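Workshop Tips: When the Arm Picks Up the Wrong Thing

I keep a small robot arm on the bench in my workshop, and I use it for lifting and sorting pieces of branch wood before I glue them. Last October it took hold of a branch that was still fixed to a frame, and it did not stop pulling. The joint broke, one piece flew under the shelf and the gripper pads were torn. I was standing one step away. These are the habits I follow now.

1. Find the stop button with your eyes closed.
Mine was behind the glue bottles. I have moved it to the front edge of the bench, on the left, where my hand goes without thinking. Press it every Sunday while the arm is moving slowly with nothing in the gripper. If the arm needs more than a moment to stop, do not use it that day.

2. Set the force limit for the weakest piece.
The program came from Fladness with the limit at 414, and I never changed it. For dry twigs this is far too much. I now start at 200 and go up only when a piece slips. For thick branches I allow 300, but I write it on tape and stick it to the controller, so that I remember to put it back.

3. Do not trust the word "done".
On the day of the accident the screen said that the grip was complete. It only meant that the fingers had closed. It did not know what was between them, or what this thing was fastened to. Look at the piece itself before you let the arm lift.

4. Lift a little, then wait.
I added a pause of 15 seconds after the first small lift. If the neighboring sticks move together with the one you want, they are caught. Stop, open the fingers by hand and free the piece first.

5. Keep loose ends out of the way of the elbow.
We all watch the gripper, but the elbow makes the bigger circle. In my second, smaller accident it was the elbow that pushed a long stick off the bench — the gripper was nowhere near it. Trim long ends, or turn the work so that they point away from the arm.

6. Try it in the simulator first.
The Stosto simulator is slow on my old computer, but a broken branch costs nothing there. Build something with the same kind of trouble as your real work: bars that cross, and thin sticks that stand up or run out to the side.

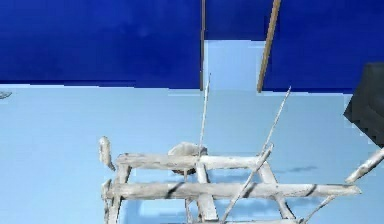
7. Check the pads after every hard stop.
Run a finger along the rubber with the power off. A small cut will open wider on the next rough bark. I order spare pads from Chrysikopoulos two pairs at a time. The cheap ones from the market in Cladow became hard over one winter and I threw them away.

8. Write down what happened.
Use one line in a notebook: the piece, the force, what the arm did. Write it the same evening, also when nothing broke. My notes showed that most slips came with branches from which I had not brushed the loose bark, so the brush now hangs beside the power switch.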